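In Praise of the Drawstring Pouch

2023-11-23
By Alfredo Lagman

I own one good bag organizer, with 5 zippered compartments and a clear window for cards I never look at. It cost me more than I care to admit. And every morning I walk past it and pick up a soft old pouch with a cord around the neck, because the pouch is simply the better object!

I came to this late. For years I believed in pockets — a slot for the pen, a slot for the charger, a loop for keys. Then I moved from Lorcombe to Prurnville with most of my desk in cardboard boxes, and the things I could find at the other end were the things I had thrown into pouches. The zippered case was in there somewhere too (it surfaced in January, with two dead pens in it).

What I love most is how little a pouch asks of you. You pull the mouth open, drop in whatever is in your hand, and tug the cord. It takes the shape of what you put in it, and when you take everything out it lies down on the table like a tired dog. A hard case takes up the same space full or empty. A pouch with nothing in it will slide into a coat sleeve, a boot, the gap beside a box of books.

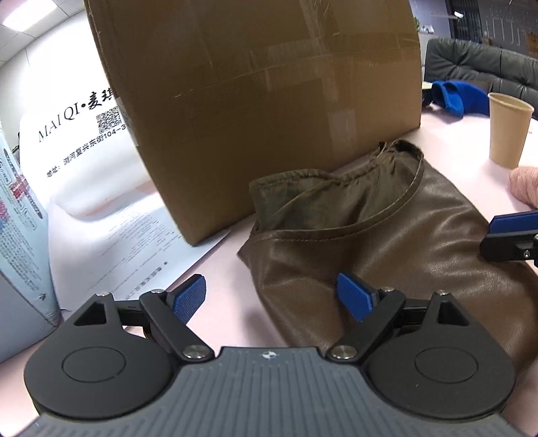 Brown leather with an olive-green lining, drawstring at the rim.

And the linings! People who make pouches seem to save their best ideas for the inside. Plain brown leather is lovely enough, all creases and shine, but give it a green lining and you get a small present every time you open it. My friend Chiến Dương sews hers from old shirts, stripes and all, and I have watched grown adults open and close one of them for a full minute during a meeting.

Her complaint, which I should pass on, is that everything sinks to the bottom. Yes, it does. You will dig for your earbuds. I'd say the answer is a second pouch, a small one, and she says that is how a person ends up with a drawer full of them. She has seen my drawer, so I can't argue.

Leather or cloth, I don't much mind. Leather gets better looking the worse you treat it, and cloth can go in the wash. I do mind about the cord. It should be long enough to grab with cold fingers and stiff enough to hold a knot, and if it squeaks a little on the way through, so much the better.

Last updated: 2 days after first posting
Contact | © Iloven | Back to top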